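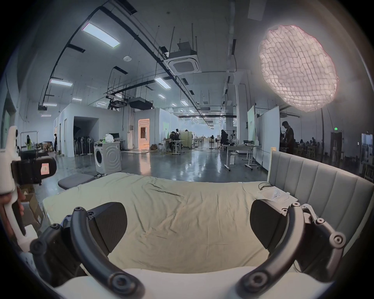
*By the bed*

**Got a claim form for a mattress price-fixing settlement. No receipts. Do I bother?**

posted by Nayeli Zapata

Hi all! I got a postcard in November saying I may be a class member in a case against a few bedding makers (Ronstead is the one I bought, the other is Mahrous). It says they agreed on prices behind the scenes and people like me overpaid. I bought two mattresses in the years it covers, one for $210 and a bigger one that cost a lot more, and I have zero paperwork. The store closed. Do I need a lawyer for this? And if I file, can I still sue on my own later? My sister says toss it, but I hate leaving money on the table.

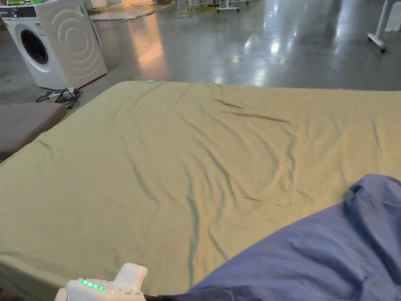 ## Replies

**Libor Šindelář**

Toss it. I filled one of these out for some computer parts and got a check for 11 bucks, after waiting so long I'd moved twice. The lawyers get the rest.

**Athina Sotiropoulos**

I'd file, it's usually a short form! I'm not a lawyer, but I worked the phones for a claims administrator for 6 years, and missing receipts came up on pretty much every call. Read the part of the notice called "proof of purchase." Lots of consumer settlements let you sign a statement saying what you bought and when, up to some limit. If yours wants more, try your card statements or an old order email.

You don't need to hire anyone. The class already has lawyers, and the court has to approve what they're paid.

On suing later: if you stay in the class you normally give up that right, whether you send the form or not (people miss this all the time). To keep it you have to opt out in writing by the date on the notice. For two mattresses I wouldn't.

Type the web address in from the notice yourself, there are fake claim sites around.

**Cathal Ó Súilleabháin**

Same postcard here, I'm filing. Mine took 65 days to get forwarded from my old address, so check your deadline first.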